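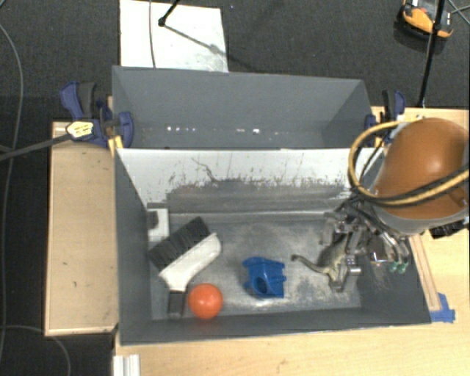 Foda: recetas de panadería en texto estructurado

Foda es una colección de recetas de pan, bollos y masas saladas, escritas todas en el mismo formato para que un programa pueda leerlas y también una persona en su cocina. La colección contiene 1130 recetas en español.

Contenido

recetas/ un archivo por receta
ingredientes.csv lista de ingredientes con sus nombres alternativos
notas/ observaciones sobre harinas y fermentación
LICENCIA

Campos de cada receta

titulo: nombre de la receta, en minúsculas salvo los nombres propios.
harina_total: en gramos. Es el valor base para los porcentajes.
hidratacion: porcentaje de agua sobre la harina. La leche se apunta aparte.
levado: lista de fases, con duración en minutos y temperatura. Una receta puede tener hasta 4 fases.
horno: temperatura y tiempo. Si la receta original dice solamente "horno fuerte", el campo queda vacío y la frase se conserva en comentario.
origen: cuaderno, hoja suelta o transmisión oral.

Procedencia

La mayor parte de los textos viene de cuadernos domésticos, transcritos a mano con permiso de las familias. Otra parte la cedió la panadería Wubshet, que usaba fichas de cartulina. Las medidas antiguas (taza, puñado, cuartillo) se han convertido a gramos, y la medida original está siempre en el campo comentario.

Uso

Los archivos están en UTF-8 y el separador decimal es la coma. Para leer ingredientes.csv hay que indicar el punto y coma como separador de columnas. El conversor Vondix, incluido en la versión 2, recalcula las cantidades para otro peso de harina.

Limitaciones conocidas

Hay pocas recetas sin gluten y casi ninguna de masa hojaldrada. Los tiempos de levado suponen una cocina templada; en invierno conviene alargarlos. Algunas recetas aparecen repetidas con nombre distinto, y en la revisión de julio solo pudimos unir una parte.

Correcciones

Se agradece indicar el nombre del archivo y el campo equivocado. Las correcciones de ortografía en los comentarios originales no se aceptan, porque queremos conservarlos como fueron escritos.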